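Humgate Bedroom Scenes: dataset README

Maintained by Sze-wing Yu and Ching-wen Shek, Gokness
Last revised 17 June 2023

Humgate is a paid add-on to the Trimness simulation kit. It supplies rendered episodes of a two-arm robot working in furnished rooms, recorded from a scene camera and from the wrists. This card covers the bedroom release only. 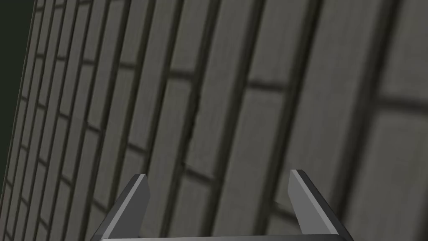 Reading time: 2 min

Contents

The release has 875 episodes. Each is stored in its own folder with the video streams, joint states, gripper states and a plain text task label. Streams share one clock. Episodes longer than 300 frames are split, and the parts keep the same episode number with a letter added.

Views

Wrist views are saved as rendered. When an arm is close to a wall, its stream can hold little besides brick, unlit background and the open fingers. We keep these frames in the release. Users training on wrist input alone may want to filter them with the low_content flag in the index file.

The scene view carries most of the layout: the bed with its blue blanket and bolster, the table and chair to its right, and the doorway to the next room. 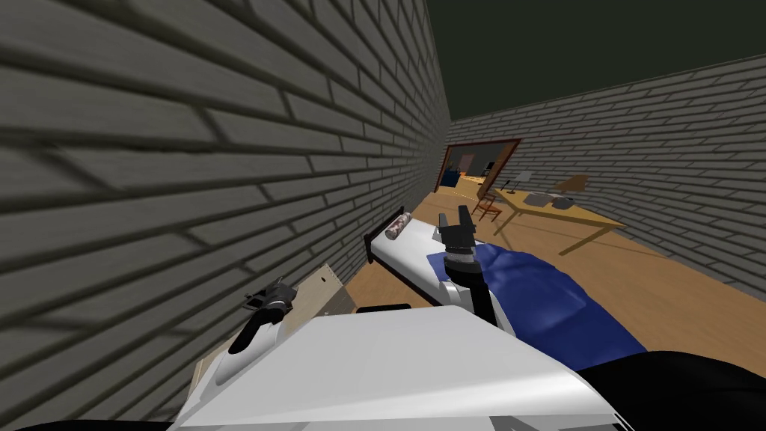
Layout and lighting are fixed within an episode. Object poses are written once at the start and again whenever contact is logged. The adjoining room is there for background only and has no collision meshes, so a planner that routes an arm through the doorway will get no contact events past the frame.

Known problems

Brick close to a wrist camera may render soft. The fingers do not. Models that rely on sharpness as a depth cue should be checked for this.

Background outside the walls is a flat dark tone with no texture. Depth there is written as zero and should be masked.

Left and right wrist streams were swapped in the November build. The index file has been corrected; old copies of it should be deleted.

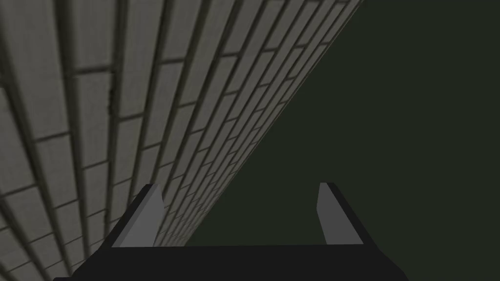
Fig. 3. Wrist view, gripper open, wall edge against untextured background.

Loading

The Poon reader is included and needs no license key. Point it at the release folder and pass the index file as the second argument. It returns synchronized frames by default. Set raw to true for unsynchronized streams.

License and support

One license covers one site. Redistribution of frames in papers and talks is allowed with credit to Humgate. Redistribution of full episodes is not. Send bug reports to Ching-wen Shek with the episode number and reader version.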